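4. Filling the Snack Box

The Prostora open gift box is sold as "ready to fill." Treat that claim with some suspicion. The box ships flat in the Malteck carton, and a box folded in a hurry will bow at the sides once anything goes into it.

1. Fold up the four walls and press each corner until the tab seats. The leaflet promises a click. Ours made no sound, so check with a fingertip.

2. Lay the lining sheet inside, printed side up, and smooth it toward the walls.

3. Sort the snacks by length before packing. Long packets go in last.

4. Put small wrapped candies along the bottom in a single layer.

Note: The carton says the box holds 50 pieces. We doubt it, unless every piece is the size of a cough drop. Stop when the layer is level with the rim.
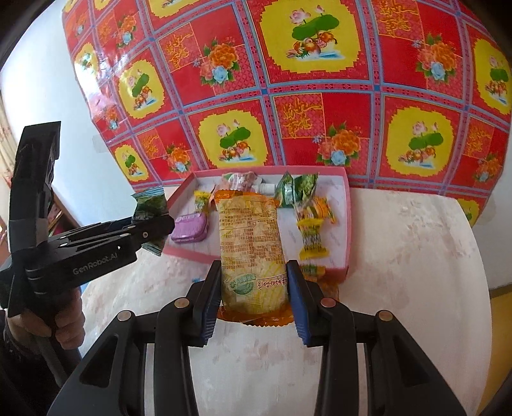 5. Hold long packets low on the sides and lower them in upright, then lean them back. Gripping the sealed end tends to crease it, and some seals split with very little encouragement.

6. Slide flat packets down along the walls. If one has to be forced, leave it out.

Caution: Do not lift a filled box by one wall. The stated limit is 200 grams, and we would not test it.

7. If you bought the Trusitz sleeve, slip it on from the short side. It is described as one size fits all. It does not fit over anything that stands above the rim, so take tall packets out first or skip the sleeve.

Storage: Keep the box flat and away from heaters. Replacement linings are listed under part 314. See Section 5 for stacking.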